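Getting the office desk ready for the robot's tidying round

If you've come from Bramex, where we did all our own tidying at the end of the day, welcome, and don't worry, this is a gentle job once you've done it a few times. Dénes Kun and I run through the routine in simulation before we change anything on the real floor, and I'd suggest you do the same (put the kettle on first, it does take a little while to load).

Start by opening the office layout and checking that both arms are clear of the sofa. Then go through the views one at a time, wrist view first, and look for anything small or soft that might be awkward to grip.
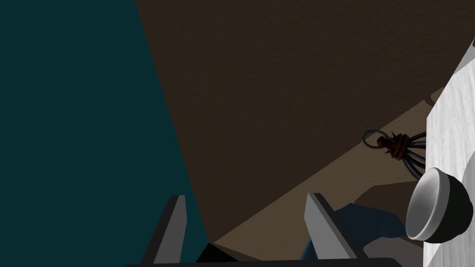
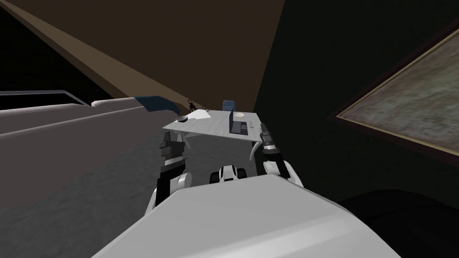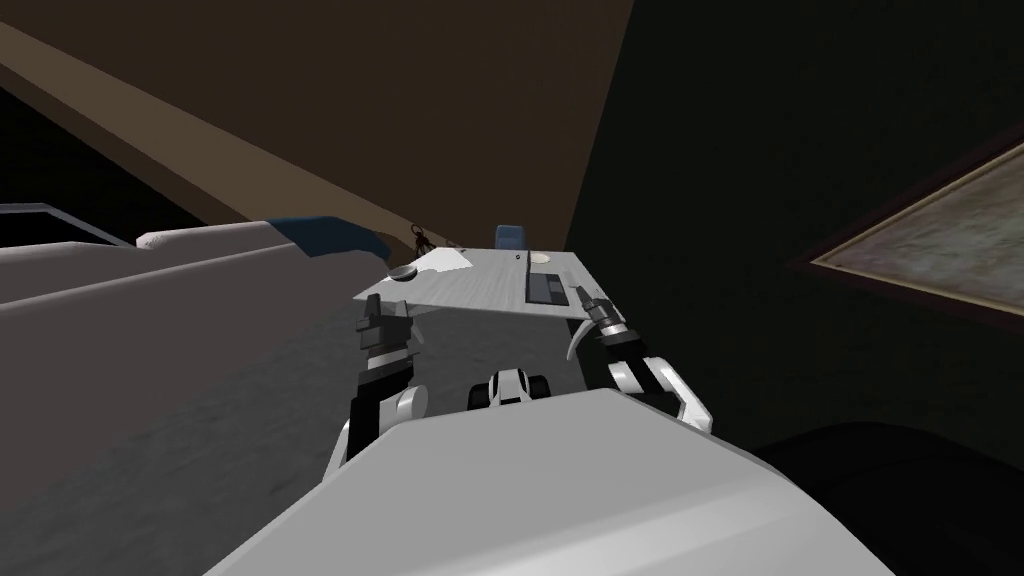 The wrist view with the keys comes first, then two views over the robot's body towards the desk.

Once you're happy, set the speed to 100 for the trial and let it go through 3 times. Write down anything it hesitates over, however silly it seems, and pass your notes to Ronaldo Lumanlan before 6.

As for what changes for you, people used to spend the last bit of their shift clearing up after one another, and there was some grumbling! Now you'll be checking the round and deciding what belongs where, so please do speak up if you like your papers left exactly as they are. Ronaldo can mark your desk as one to skip.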